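Sorting and Storing Containers in a Small Shared Kitchen
Project report, Home and Consumer Studies
Ingegerd Sandberg

1. Background

The kitchen in our student house has one long run of countertop that everybody uses for breakfast, packing lunches and putting down groceries. Jars, bottles and tubs end up on it and stay there. In November I chose this counter as the subject for my project. The question was simple: can the containers that live on the counter be arranged so that the front part stays free for cooking, without buying any new furniture?

The house is on Vik Street and the kitchen is shared by students from two floors. The total budget was 25 dollars, which had to cover labels, cleaning supplies and any boxes.

2. The kitchen

The counter is light oak butcher block against an off-white wall. Under it are white cabinets with drawers. The drawers were already full of pans and cutlery when I started, and the other residents asked me to leave them alone. All the storage changes therefore had to happen on the counter itself or on the shelf in the hallway.

Oak needs to be wiped and dried after use. A jar that has a sticky base leaves a ring, and a row of jars that never gets moved hides crumbs behind it. For this reason I wanted every container to be easy to lift out with one hand.

3. Method

I first asked the residents which containers they used every day, which they used each week and which they had forgotten. Then I sorted everything into these groups:

Drinking: glasses, mugs, the pitcher, bottles and the shaker.
Dry goods and spices: jars with screw lids.
Supplements: tubs and powders.
Loose items: snack bars, tea bags, packets and wrappers.

The first three groups went in a row along the wall. For the loose items I used a clear rectangular plastic container with no lid, placed on the open part of the counter. I picked a clear one so that people could check it without digging through it. 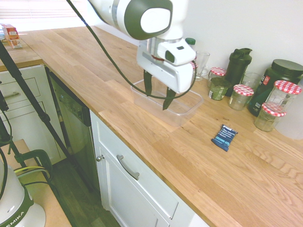

Figure 1. The clear container on the counter, with jars, glasses and the supplement tub behind it.

The gingham jars were the hardest to place. They come in different heights but the lids have the same red and white pattern, so from above it is difficult to tell one from another. Two residents said they opened the wrong jar nearly every time. I tried putting the tall jars at the back and the short ones in front, which helped with reach but did not help with knowing what was inside. A label on the side works only if the jar is turned the right way.

The supplement tub caused a different problem. It is wide, and if it is pushed to the back it forces the things in front of it out over the work area. My preference was to move it to the hallway shelf, but its owner uses it every morning and wanted it near the shaker. It stayed.

4. Arranging the row

I tested two arrangements. In the first, items were placed by height only. It looked neat, but the glasses ended up mixed in with the spices and were hard to pull out. In the second, items were placed by use, with drinking things kept together as far as possible.

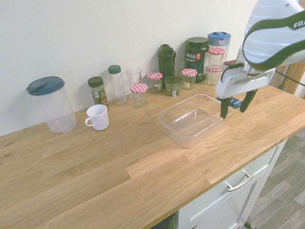
The residents preferred grouping by use, and on Wednesday we agreed to keep it. I asked them to leave the pitcher at the end of the row, where it can be picked up without reaching over anything else. Mugs were to go next to it.

5. Results

After the trial period the front of the counter was clear on most mornings. The open container was used less than I had expected. People dropped packets into it in the first days, then went back to leaving them beside it. One resident thought it was meant for dirty dishes, so a label on the container would have been a good idea from the start.

Total cost was well under the budget. I bought a sheet of labels and a bottle of wood oil, and the container was already in the house.

6. What I would change

I would put labels on the lids as well as the sides. I would also choose a narrower container for loose items and stand it against the wall. The hallway shelf still has space, and the spare glasses could go there after the winter break.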